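Search this site
Search

Looking after the door cell at Usside
Reading time: 4 minutes

The door cell at Usside has one arm, one front-loading machine and a controller in a grey cabinet that everybody leans on. The arm opens the door, lets go, comes back and closes it again. We run it 200 cycles at a time, and after every 300 cycles it gets a proper going over. This page is for anyone who takes a turn on the rota and wants to see what the job looks like before they start. The written checklist is still the one in the folder by the cabinet, so if the two disagree, follow the folder.

Before you begin

Put the cell into manual and hang your own tag on the isolator. Don't borrow someone else's. Arwel James keeps the spare tags in the top drawer of the bench, with the hex keys and the torque driver. If the last person has left the arm parked against the door, jog it back at low speed first. Leave the key in your pocket while you're working.

Have a dry cloth, a torch, the 2 mm key and the small feeler gauges to hand. The spray degreaser should stay on the bench. It marks clear plastic and it gets into the finger pivots, where it takes the grease out.

Checking the approach

With the tag off again and everyone outside the line, bring the gripper up to the door in slow mode and stop short of contact. The two finger assemblies should sit level with each other. If one side is higher, look at the mounting bolts before you touch the program. We lost most of an afternoon in June to a corrected position that only made up for a slack bolt, and then had to be corrected back when the bolt was tightened.

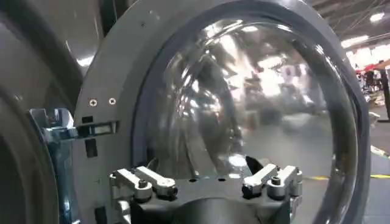

Eluned Craddock
Cell technician, Usside workshop

The fingers are level at the lower part of the clear dome, with the gap between them in line with its rim. On the door panel to the left are two small silver screws, side by side, and the latch slot just under them. The hinge bracket is further out again. I look at all three at this stop.

Fingers and pivots

Wipe the links and work each finger through its travel by hand with the cell isolated. You are feeling for grit and for any place where it catches. Look at the heads of the small bolts while you have the torch out. Each one gets a paint line across it when it is fitted, and if the line has broken, the bolt has moved. Replace it and put a fresh line on. Don't nip it up and leave it.

The pins wear before the links do. Obsa Moges changed the last set and the worn ones are in a bag on the board, if you want to know what a bad one feels like. A new pin should go in with thumb pressure. If it needs a tap, it's the wrong pin or there is dirt in the bore.

Door, latch and hinge

The door takes more punishment than the arm. It was made to be opened a few times a day by a person who gives a bit when it sticks, and the arm gives less. Check that the panel screws are tight, but go gently as they bite into plastic. Shine the torch into the latch slot and clear out any swarf or fluff with a wooden pick. Never put a screwdriver in there.

For the hinge, open the door to 90 degrees, lift it lightly at the outer edge and feel for play. A little is normal. If it knocks, write it in the book and tell Angharad Mathias, who orders the brackets. They come in pairs and we keep one pair on the shelf.

Cleaning the dome

Dry cloth only, from the middle outwards. Fingerprints and smears don't stop the arm, but the sensor already has a shiny curved surface to cope with and smears make the readings jump about. If the readings are still jumping after a clean, check whether somebody has moved a lamp.

Putting it back

Take your tag off, count your tools back into the drawer and run two cycles in slow mode, standing where you can reach the stop. Then two at full speed. Write the cycle count, your initials and anything you changed in the book. "All OK" is no use to the next person if you swapped a pin. Efa Gwynne goes through the book at the end of each month and will come and find you.

Recent items
Reading the cycle book: what the columns mean
Jolinel controller: backing up positions
Replacing a door hinge bracket
Where the Gerden spares are kept
Tool drawer list, updated 24 March 2022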